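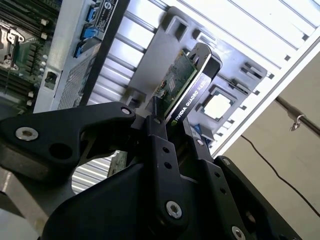 Page last updated: May

About Us

Voline Lodge is a 19-room guesthouse on the east side of Odgate, a short walk from the bus stop and the lake path. We are open all year. Most of our guests come for the walking in summer and the cross-country ski trails in winter, and we also get a fair number of people who are just passing through on the way to the coast.

Who we are

The lodge is owned and run by Chiến Lưu and Thảo Vương. They bought the building when it was still a boarding house for mill workers, with shared washrooms on each floor and one pay phone in the hall. All of the rooms now have their own bathroom. The main staircase, the front porch and the dining room floor are original.

Duyên Cao manages the front desk and handles reservations. If you email us, she will most likely be the one who writes back. Heriberto Ibarra runs the kitchen. He cooked at the Norkidora Inn across the lake before he came here, and some of our regulars followed him over. Uyên Ông looks after housekeeping and the garden.

In the busy months we take on seasonal staff, most of them from Odgate and the farms nearby. Openings are posted on the Jobs page in early spring.

The rooms

Rooms are on three floors. There is no elevator, so please tell us when you book if stairs are a problem and we will hold a ground floor room for you. There are six of these, and two have a walk-in shower with grab bars.

Standard rooms have a queen bed or two twins. Family rooms have a queen and a set of bunks, and a small fridge. The two corner rooms on the top floor have the best view of the lake but also get the afternoon sun, and they can be warm in July. Fans are in the closets.

Wi-Fi is free and covers the whole building. It is slower on the top floor. There are no televisions in the rooms, but there is one in the lounge, along with board games and a shelf of books you are welcome to take home.

Meals

Breakfast is included and is served from 7:00 to 9:30. If you are leaving early for the trails, sign up at the desk the night before and a packed breakfast will be in the hall fridge with your name on it.

Dinner is served in the Võ Room, named after the family who built the house. It is one sitting at 6:30, with a set menu and a vegetarian choice. Guests from outside the lodge can book a table if there is space. The kitchen is closed for dinner in November.

Groups

We host walking clubs, ski clubs, family reunions and small work retreats. The meeting room off the lounge seats 15 and has a projector and a whiteboard. Groups booking 6 rooms or more get a reduced rate outside the school vacations. A few clubs now book years ahead, and our calendar is open through 2036 for them. Ask Duyên for the group rate sheet.

Getting here

The Odgate bus stops at the bottom of the hill. From there, walk up past the post office and turn left at the church. Parking is behind the building, and the entrance is on the side street. The front drive is for loading only. In winter the hill is plowed by 8:00 most mornings, but snow tires are a good idea.

Bikes and skis go in the shed by the parking lot. The key is at the desk. There is a drying room in the basement for boots and wet clothes.

Pets

Dogs are allowed in the ground floor rooms for a nightly fee. They are not allowed in the dining room. Please bring a bed or blanket for them.

Contact

The desk is staffed from 7:00 a.m. to 9:00 p.m. If you will arrive later than that, call ahead and we will give you the door code. For anything else, use the form on the Contact page. We try to answer within a day, a little longer in ski season.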